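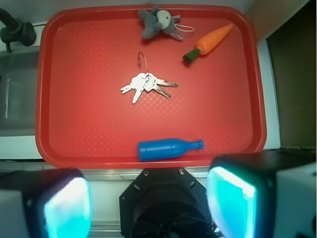
Week 4 notes: looking after the arm in the kitchen cell

Hi all, Edith Castaño again. Last week we got as far as homing the arm and I promised we'd spend this session on the boring stuff (I love the boring stuff), meaning what you do to the cell before you run a single pick. Bring these notes with you, they have the numbers in them.

Start with the finger pads. Wipe both with a lint-free cloth and plain water, no alcohol, please! Alcohol clouds them and then the Inunano software thinks it's touching something all day long. Look at each pad from the side for nicks. Keys are the worst for this, so after any run with the key ring in the mix, check again.

Next, the mount screws. Hand tight, then a quarter turn. If one is loose, back them all off and go across the mount in a star pattern, same as a car wheel. I once chased a drifting grasp point through most of August and the whole thing was one lazy screw.

Then the wrist camera. Run the Wotby focus check and write down the score. Anything under 70, clean the lens and try again. Still under? Come find me before you touch the focus ring.

Now the tray. We use the red one with the diamond texture because small things don't skate around on it, but the rim is glossy and it throws reflections. Metal does too: the keys can wash out almost to white, and the detector gets confused about where one blade ends and the next starts. Turn the lamp down a step and re-shoot the background before you go fiddling with thresholds. The plush is a different headache. It's soft, so drop the grip force to 2 and let the fingers close slowly, and watch that cord loop, it loves to catch. The blue bottle I pick across the body, never by the neck.

Logging: every check goes in the Harb sheet with your initials. We're at around 1478 picks on this set of pads and I'd like to know when they start to go, so don't skip it, even if everything looks fine.

For next time, read the Arnent handout on cable routing, and have a go at writing your own restart steps for a stalled pick. One page is plenty. Messy is OK.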